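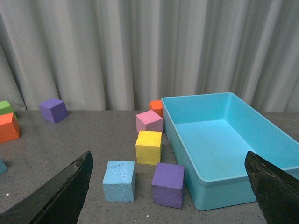
Slide 4. Putting Things Away: Where the Machines Stand
Speaker: Homa Bahrami, Niltance
Time allowed: 11 minutes

Begin once the slide is up. Allow the audience a moment to look.

The task is tidying. Foam blocks lie on a table, the blue bin beside them is empty, and the arm is asked to put every block in the bin. A child of three can do this. The question put to this session is whether a machine can do it well enough to be left alone in a home or at a packing bench.

Point to the yellow block, close against the side of the bin. A block in open space can be approached from either side. One near a wall or touching its neighbor leaves little room for a finger, and the arm must choose which block to move first.

Point next to the left edge. Blocks there are only partly in view of the wrist camera. A person would simply turn their head. The controller has to decide to look.

Results from the Surkar trials: 200 attempts at clearing a full table, of which 384 separate grasps had to be repeated. Most repeats involved blocks that were touching. State the number plainly and do not soften it.

Pause for questions from the floor if time permits. If asked about cost, refer the matter to Jinfeng Deng, who will cover it after the break.

Slide 5. What This Means for the Shop Floor

Foam forgives a poor grip. Cups, wet cloths and loose screws do not. Our position is that sorting uniform parts into a bin is ready for supervised use, and that general household tidying is not. Niltance will review this position in March.

Close by inviting members to the 20 minute demonstration in the side hall. Hand over to the chair.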